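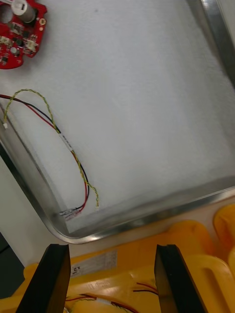

Fitesico link logs: read me first

Saturday, August 8, 2020

Hi, and thanks for downloading this. It's a set of logs from the fiber links I look after, cleaned up enough that other people can use them. I started keeping them for myself when one span kept dropping at night and I had no numbers to wave at anyone. Then a couple of folks on the Asden mailing list asked for a copy, and then a couple more, so now it has a name and a README like a grown-up dataset.

What's in it

There are 438 log files, one per link per week. Each one is a plain CSV with a header row. The links are all single-mode, all short to medium haul, and they all run between three sites, which I call Asden, Llewellyn and Wemen. Every reading comes from the optics themselves (the digital diagnostics you can pull off most pluggable modules), so there's no fancy test gear behind any of this.

The columns are:

time: UTC, always UTC, please don't email me about daylight saving
link_id: a short code like AS-LL-2, meaning Asden to Llewellyn, second pair
rx_dbm: received power
tx_dbm: transmitted power
temp_c: module temperature
bias_ma: laser bias current
vcc: supply voltage at the module
state: up, down or unk

Readings are taken every 6 minutes. Why 6? I set it up that way on the first evening and by the time I thought about it I had months of data and didn't want to change horses.

Folders

/raw has what the poller wrote, untouched, warts and all
/clean has the same readings with duplicates dropped and the column names fixed
/events has one file, events.csv, with 234 hand-labeled outages and brownouts
/scripts has the poller, the cleanup script and a little plotting thing I'm not very proud of

If you only want one folder, take /clean. If you're going to argue with me about the cleaning, take /raw too!

How the events were labeled

By me, at my kitchen table, with the plots open on one side and my work notes on the other. An event gets one of five labels: bend, dirty, module, power, or unknown. "Dirty" means I cleaned a connector and the level came back. "Bend" means somebody moved a patch cord or shut a cabinet door on it (you'd be amazed how often). "Module" means I swapped the optic. "Power" is the site losing electricity. "Unknown" is a big group and I've left it big, because guessing would have made the file prettier and worse.

Some events overlap. When Wemen loses power, every link into it goes down together, and you'll see a row for each one. They share a group_id, so collapse on that if you want one row per incident.

Things that will bite you

The state column isn't very smart. It says "down" when the interface is down, even if I was the one who shut it for maintenance. Look at the planned column in events.csv before you get excited.

Received power on the older modules moves in steps. The optic rounds its reading, so a flat line followed by a jump may be nothing at all.

A missing reading is a blank, never a zero. In /raw you'll find a few files where the poller wrote -40 for no light, and I left those alone. In /clean they're still -40, with state set to down.

Module temperature is inside the module. It tells you very little about the room, so please don't use it to work out whether my air conditioning is any good.

LL-WE-1 changed path partway through the set, and the loss changed with it. I kept the same link_id, which I regret. The date is in notes.txt, and if you're training anything on that link you should split it there.

Loading it

Any spreadsheet will open a single file. For the whole lot, use something that reads CSVs in bulk. The cleanup script runs on Python 3 with pandas and nothing else:

python scripts/clean.py raw/ clean/

It prints a line for every file it touches and takes a few minutes on my old laptop. If it complains that a file has more than 2,000 rows, that's a sanity check I put in, and it means two weeks got glued together. Split the file by week and run it again.

License and thanks

Use it for whatever you like, commercial or otherwise, as long as you mention Fitesico link logs somewhere. If you find a mistake in the labels, open an issue with the link_id and the time and I'll take a look. I do read them all, though mostly on weekends.

What's next

I'm planning another release in September with the new pair between Asden and Wemen. I'd also like to add error counters, which I've been collecting badly and need to collect better first. The column order won't change, so your loading code should keep working.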